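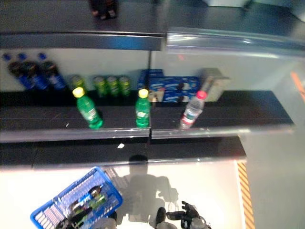 达尔陶，9/12/25

《雷塔尔》（Retar）是印度歌手维马拉·萨斯特里（Vimala Sastry）演唱的一首歌曲，收录于其第三张录音室专辑《纳达尔》（Nadar），由独立厂牌Faston发行。歌曲由萨斯特里与阿妮塔·帕尼克（Anitha Panicker）共同作词，帕尼克作曲并担任制作人。同名音乐录影带由索莱达·维达尔（Soledad Vidal）执导，于七月首播。

背景与创作

萨斯特里在完成前一张专辑的巡回演出后，停止公开活动一年有余。其间她迁居达尔陶（Daltau），与帕尼克在后者的工作室内恢复写作。歌曲最初为一段无歌词的风琴旋律，暂名《第二段》，录音小样长度超过七分钟。帕尼克其后删去前奏的大部分内容，并将副歌提前至第一段主歌之后。

歌词以泰米尔语写成，间有少量英语。叙述者为一名在长途客车终点站等候来人的女子，全曲未交代所等之人的身份。萨斯特里在专辑附册中写道，歌名取自她幼年时家中对一处车站的叫法，并无字面含义。

音乐风格

歌曲为中速流行乐，融合南印度电影音乐的弦乐编排与合成器低音。主歌部分仅以手鼓和风琴伴奏，弦乐自第二段副歌起加入。弦乐由滕莫莉·阿鲁穆甘（Thenmozhi Arumugam）编写并指挥，参与录音的乐手共40人，录制工作在3天内完成。和声由歌手之妹萨兰雅·萨斯特里（Saranya Sastry）演唱，其声部在尾奏中与主唱交替出现。

音乐录影带

录影带在达尔陶旧客运站及邻近街区取景。维达尔此前以纪录短片为主要创作方向，本片为其首部音乐录影带作品。影片以一名售票员的一个夜班为线索，萨斯特里饰演售票员，萨兰雅·萨斯特里饰演末班车上的乘客。两人在片中没有对白，仅于结尾处隔着售票窗口对视。

候车大厅一场戏动用了69名群众演员，多数为当地居民。该场戏原定以连续长镜头呈现，后因大厅照明中途跳闸而改为分段拍摄，成片保留了其中一处灯光熄灭的画面。服装沿用客运站旧制服的式样，由剧组依照站方保存的照片重新缝制。

影片另有一个无剧情的版本，全部由萨斯特里在录音室内演唱的镜头构成，收录于专辑的豪华版。

评价

歌曲发行后，评论意见总体正面。弦乐编排与尾奏的双声部处理受到较多肯定，部分评论者则认为副歌重复次数过多，削弱了主歌的叙事效果。关于录影带，评论多集中于维达尔对人物距离的处理；亦有意见指出，影片中段的街区镜头与歌词关联不大，节奏较为松散。

现场演出

萨斯特里于专辑发行当周在达尔陶首次现场演唱该曲，演出场地可容纳观众800人。现场版本以小型弦乐组代替录音版的编制，并恢复了小样中的部分风琴前奏。在其后的巡回演出中，该曲通常作为返场曲目，由姐妹二人共同演唱。

制作人员

主唱：维马拉·萨斯特里
和声：萨兰雅·萨斯特里
作词：维马拉·萨斯特里、阿妮塔·帕尼克
作曲、制作：阿妮塔·帕尼克
弦乐编写、指挥：滕莫莉·阿鲁穆甘
录影带导演：索莱达·维达尔
发行：Faston

参见

《纳达尔》（专辑）
维马拉·萨斯特里音乐作品列表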